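About Warraich House

Warraich House is a day nursery and after-school centre in Flumholm. We provide care and early education for children from the age of two until they leave primary school, and we are open throughout the year apart from the public holidays.

The centre was founded by Trinity Greenberg, who remains its Director, in two rooms above the former Datmont drapery. It now occupies the whole of the ground floor and has its own entrance from the garden side. Eduardo Barreto joined as Head of Play and Learning and is responsible for the daily programme, the training of new staff and the upkeep of our play materials.

Our approach

Children at Warraich House spend a large part of each day building. Construction play asks a child to plan, to try a piece in one place and then in another, and to agree with a neighbour on what is being made. Staff sit at the table with the children and talk with them about their work. They do not build for them, and there is no set model to be copied.

Sessions are kept small, with no more than 20 children in the building room at any time. Younger children begin with a handful of pieces placed in front of them. Older children choose for themselves from the trays and may keep a model on the display shelf until the end of the week. 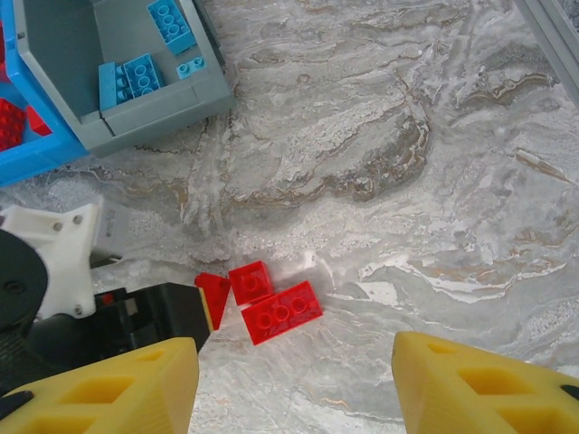

Red building pieces on a marble tabletop.

Our materials

The centre holds a stock of about 1,000 building pieces, which are sorted by colour and stored in shallow trays at child height. Each tray carries a label with a drawing, so that children who do not yet read can return pieces to the correct place. Tidying is part of the session and begins ten minutes before the end. Pieces that are cracked or no longer fit together are withdrawn by staff and replaced in October, when the yearly order is made.

Tables are wiped down before and after every session. Families who wish to donate building sets are asked to speak to Mr Barreto first — we are not able to accept sets of mixed sizes, as they cannot be joined to our own.

Working with families

Each child has a named member of staff who meets the family twice a year. A record of the child's play and progress is kept in the Clustuvine folder, which parents may read at the office on request. Visits for new families are held in the morning, while sessions are in progress, and should be arranged with the office in advance.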